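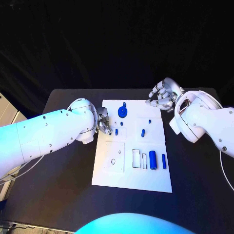
Blue pegs, white board, dark table.

Re: [smallstage] One color or two for night scenes?

Hi all,

I've been grinning over this thread all week, so forgive the long post. We just finished our August run at the Ustgate hall and I spent most of it up a ladder with a roll of blue gel, happy as can be. Night scenes are my favorite thing to light and I will talk about them to anyone who stands still!

First, the question that set me off:
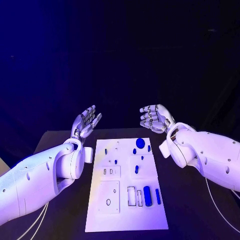
On October 9, 2022, Eduardo Layug wrote:

> We have 11 lamps and one act set entirely at night. I put deep blue
> on every one of them and the whole cast vanished. The people in the
> back rows said they could hear a play but couldn't see it. If I pull
> the blue out it looks like lunchtime. Is there a middle, or do I
> need to buy more lamps? We have $390 left for the whole show.

Eduardo, keep your money for now. There is a middle, and it's a lovely one. Deep blue gel eats most of the light before it ever gets to the stage, so if every lamp has it, you're working with scraps. Pull the gel from four of your lamps and put a very pale blue in them, the kind that hardly looks like a color when you hold it up. Those go on the faces, from the front and a little to the side. Leave the deep blue on the rest and aim them from behind and above. The eye reads the back light as night and the faces still come through.

Then look at your costumes. We did the Espinoza one-act with a mother in a cream shawl, and under blue she practically glowed – everyone's eye went straight to her, even when she was only pouring tea. Great for her big speech, terrible for the ten minutes when the sons were arguing.

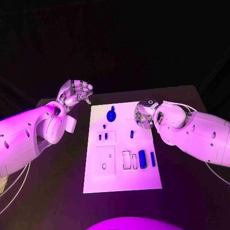
We dipped the shawl in cold tea in the end and it came out a sort of oatmeal, and the sons got their scene back. Same goes for white shirts, white plates and paper props. Whatever is white will take on the color you throw at it and shout. Dark reds go the other way and turn to mud under blue, so have somebody walk across in each costume before you lock anything in. It's a fun evening if you bring snacks.

I'd also go easy on pink for dawn. I used it full up at Stadell two years ago and it looked like a birthday cake. Start it low, from one side only, and let the blue hang on for a while behind it. A slow change is so much prettier than a bright one. Ours took the whole length of a song, and I got nearly 300 people sitting perfectly still for it!

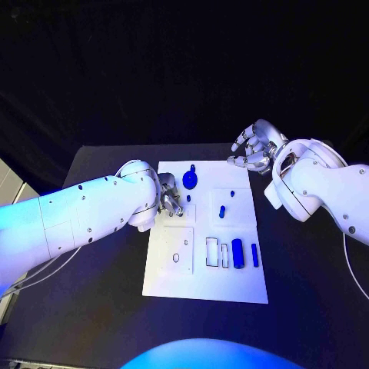

White board with blue parts, black fabric behind.

Black drapes: yes, use them if the hall has them. Hang them with some fullness and keep your side lamps off them. A flat bedsheet dyed black will do for a small stage, but iron it, or every crease will catch the blue.

Does anyone still have the old Jedach gel book, the one with the notes in the margins? I lent mine out and would love to copy the page on moonlight. Happy to pay postage both ways.

Eduardo, please write back after your tech night and tell us what you ended up with in the front lamps.

Cheers from the ladder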